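About Hetby

June
By the Hetby office

Hetby is a bookkeeping and payroll firm for small businesses. We opened in Flesusberg with two desks and a short list of clients, most of them shops and restaurants within walking distance. Today we keep the books for 108 businesses, and we still work out of the same town.

Most of our clients have fewer than twenty people on staff. They include bakeries, dental offices, landscapers, a printing company, and several family farms. Many came to us after doing their own books at night for years. Some bring us clean records and some bring us a shoebox. We take both, although the shoebox costs more the first year.

What we do

We record sales and expenses, match bank and card statements, run payroll, file sales tax, and get everything ready for your tax preparer in the spring. We do not give investment advice and we do not sell insurance. If you need an audit, we will send you to an outside firm and hand over whatever they ask for.

Payroll goes out every two weeks for most clients. Hours have to reach us by noon the day before we run it. If you miss that, call us, and we will usually be able to fit you in for a late fee.

How we charge

Every client pays a flat monthly fee, set after a first meeting and reviewed once a year. The fee depends on the number of accounts, the number of employees, and how many transactions come through in a normal month. Phone calls and emails are included. Catch-up work on past years is billed by the hour, and we give you an estimate in writing before we start.

Our history

In our fifth year we took over the client list of Seneviratne, a bookkeeping office that was closing across the river. Its staff came with it, and so did its filing cabinets, which we are still scanning. The Clamalico account software we use now was picked the same year. Clients get their own login and can pull reports whenever they like.

Visiting us

Our office is on the second floor, Suite 701, with an elevator from the parking side. We are open from 8:30 a.m. to 5 p.m., and later during tax season. Please call ahead if you want to go over your books in person, so we can have your file ready. 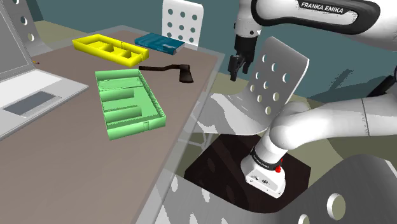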